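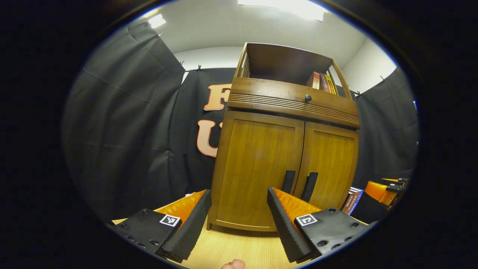 Honey-brown cabinet, two doors, one drawer, a few books on top.

About Drullila

Small furniture refinishing shop in Provberg. Three of us, one dog. Started by Marcela Šťastný in her dad's garage, moved to the old Cronin building when the neighbors got tired of the sander.

What we do: strip, repair, stain, re-glue. Chairs mostly. Also dressers, cabinets, the occasional church pew. No upholstery, sorry, try Merkum across the street, they're good and they're open later than us.

Miroslava Paulík runs the front desk and does all the color matching. Bring her a drawer or a door if you can, phone pictures don't realy work for stain.

Turnaround is up to 8 weeks. Longer in December, everybody wants thier table back for the holidays. Quotes are free, pickup is $22 inside town. We don't buy furniture. Please stop leaving it by the back door.

Shop is at 983 Mill Road, ring the bell, we probably have ear protection on.

Comments

denise k: They did my grandmother's rocker, came out beautiful. Took a while but worth it

Tomcat51: do you do pianos?

Drullila: No pianos! Benches yes.

Recent
- Wax or oil on a kitchen table?
- Sticky drawers, quick fixes
- Holiday hours
- We need a part time sander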